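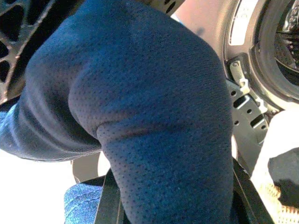

Questions from the floor about the robot arms
Garment line, Omdale site. Last updated 2019-03-16

Management has its own question sheet, pinned up by the time clock. We read it. It has a lot to say about the future and very little about the shift pattern. The answers on this page were put together by the employee side of the joint working group, from what people asked us and from what we could get in writing. If we don't know something, we say so.

What are the arms supposed to do?
Pick up a piece of clothing, turn it, lay it out and pass it on to folding. The supplier, Koner, calls this "garment presentation." On our floor it has always been called feeding, and people have done it by hand for as long as the building has been open.

How many are there?
Four. The original plan Eklund showed us in October had 12, spread over both halls. We asked whether the other eight are canceled or only delayed. The reply was that the program is "under review." We read that as delayed.

Is it true they can handle any garment?
The sales brochure says "any textile item." We would like to see that. Clothes are hard to handle by machine. They fold over themselves, sleeves end up on top of the body, straps hang down, and a mesh jersey doesn't behave like denim even when the two are lying in the same pile. A person sorts that out with their fingers without thinking about it. The arm has to work it out from a small camera at the wrist, very close up, with half the garment hidden under the other half.

The acceptance test was run on 553 items. We asked for the list. Most of them were T-shirts and towels, already separated. Mixed piles were "outside the scope of the first phase." Mixed piles are most of what we get.

What happens when it gets stuck?
The arm stops and a light goes on. Somebody walks over, clears the garment and presses restart. That somebody is whoever is closest, and it isn't in anyone's job description yet. We have asked for it to be written down, with a grade attached. Until it is, please log every stop you clear on the yellow sheet at the line lead's desk. Write the time and what the item was. It's a nuisance, but without the sheets the only record of how well the arms run is the supplier's.

Will anyone lose their job?
Eklund's written answer is "no compulsory layoffs as a result of the pilot." Read it slowly. It covers the pilot. It doesn't cover whatever comes after, and it doesn't cover people who leave and aren't replaced. Up to four feeding positions have already been left open since the project was announced. We've asked for a commitment that runs past the pilot and have been told it is too early to discuss.

I was told the robots will take over the boring work and I'll get something better. What is it?
Good question. We asked it too. So far the "something better" is clearing stops, watching the arms, and moving to folding when folding is behind. Some people will prefer that to feeding. Others liked feeding because they could talk to the person across the table, and watching a machine on your own for a whole shift may well be duller than the job it replaced. Two people have been offered training with Koner. The course is real and the people who went thought it was decent, but there is no pay grade waiting at the end of it.

Are the cameras recording us?
The cameras on the arms record while the arms are running. Koner uses the pictures to improve the software. What they mostly get is cloth at very close range, but hands do get in there when someone clears a stop. The agreement says images will not be used for discipline or to measure individual performance. It doesn't say how long they are kept. Keyvan Esfahani has put that question to Koner for the working group and is waiting for a reply.

Has the target gone up?
On paper, no. In practice the daily figure for the line now includes what the arms were expected to do, and when they fall short the rest of the line makes up the difference. If you are told to speed up because an arm is down, ask for that in writing or tell your rep the same day.

Is it safe to reach in?
Only after the arm has stopped and you have pressed the hold button. The light on its own doesn't mean it is safe. Keep loose cuffs and lanyards out of the way. If the hold button doesn't respond, leave the garment where it is and call maintenance, whatever the line figure looks like. You can't be written up for that.

Didn't this work fine at Ernalach?
We hear about Ernalach a lot. Their line runs one kind of item, hospital linen, flat and all the same color. Two of our reps visited. The arms there do run well. The people there also told us that staffing on the line was cut in the second year, a detail missing from the slides we were shown.

Are you against the robots?
Some of us are, some aren't. If an arm takes the wet, heavy pieces off people with bad shoulders, we'd be glad of it, and we have said so at every meeting. The heavy pieces were left out of the first phase.

Can I refuse to work next to them?
Not as a general rule. You can ask for training before you are assigned there, and you shouldn't be put on that section without it. If you have a medical reason, talk to your rep before you talk to your supervisor.

Who do I ask if my question isn't on this page?
Keyvan Esfahani or any rep on your shift. Written questions can go in the box by the canteen door, with or without a name. Answers will be added to this page as we get them, including when the answer is that the company declined to give one.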